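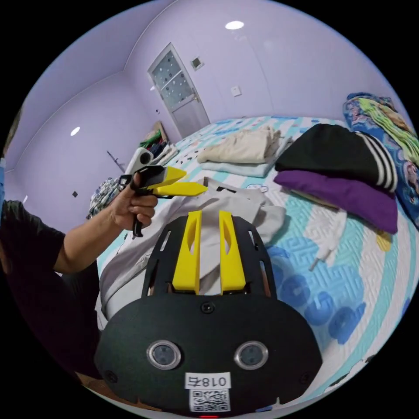

Grokville will start requiring a city permit for short-term bedroom and apartment rentals in September, after the City Council approved the change in an 8-2 vote.

The new ordinance applies to any room, apartment or house rented to guests for less than a month at a time. Owners will have to register each property, pass a basic safety check and post the permit number in their online listings. Hotels and motels are already licensed by the state and are not affected.

A city survey finished this spring found 832 active short-term listings inside the city limits. Most are whole apartments or houses, and the rest are spare bedrooms in homes where the owner also lives. More than half of the listings are in the Molefe neighborhood, between the river and the old rail yard, where long-term tenants have complained for several years about rising rents and late-night noise.

Tanveer Rajput, the council member who wrote the ordinance, said the city had been working without good information.

"We license food carts and we license barber shops," Rajput said before the vote. "When a neighbor calls about a problem at one of these rentals, the city often can't say who owns the place or how to reach them. The permit fixes that part. It doesn't fix rents, and I haven't told anyone it will."

The safety check covers smoke and carbon monoxide alarms, door locks, a posted exit route and a working window or second way out of every room used for sleeping. Basement bedrooms without a window large enough to climb through cannot be listed. An earlier draft would also have set a minimum floor area for each bedroom, but that section was taken out after owners of older row houses said many of their upstairs rooms would fail.

Owners must also name a local contact who can answer the phone at any hour and get to the property the same night if needed. The contact can be the owner, a relative or a management company.

Fines for renting without a permit can reach $2,000 for repeat violations. A first violation brings a written warning and a short period to apply. The city can suspend a permit after repeated noise or trash citations at the same address, and owners may appeal to the hearing examiner.

Both council members who voted against the ordinance said they supported registration but thought the safety check would be too slow. The fire department has two inspectors available for the work, and they also handle restaurants, day care centers and school buildings. Under a change made just before the vote, owners who apply by the deadline may keep taking guests while they wait for an inspection.

Stunberg, a property management firm that handles bookings for rentals in Molefe and downtown, asked the council for a longer phase-in. In a letter included in the meeting packet, the company said many guests book months ahead and that owners should not have to cancel fall stays over paperwork. The letter did not oppose permits.

Several residents of Pomik Street spoke in favor of the ordinance. One said the houses on either side of hers are now rented by the night and that she no longer knows who is parking in the shared driveway. Another asked the council to come back later with a cap on the number of rentals per block.

A cap is not part of the ordinance. Rajput said he would wait for a year of permit records before deciding whether to propose one.

People who rent out a spare bedroom in the home where they live will pay a lower fee and can use a shorter application. They still need the safety check. The fee schedule has not been set and is due back before the council at its next meeting.

Applications will be accepted online and at the permit counter on the first floor of City Hall, which closes at 4:30 p.m. Owners will need proof of ownership or written permission from the owner, a simple floor plan showing each sleeping room, and proof of insurance. Tenants who sublet a room must also include a copy of the lease.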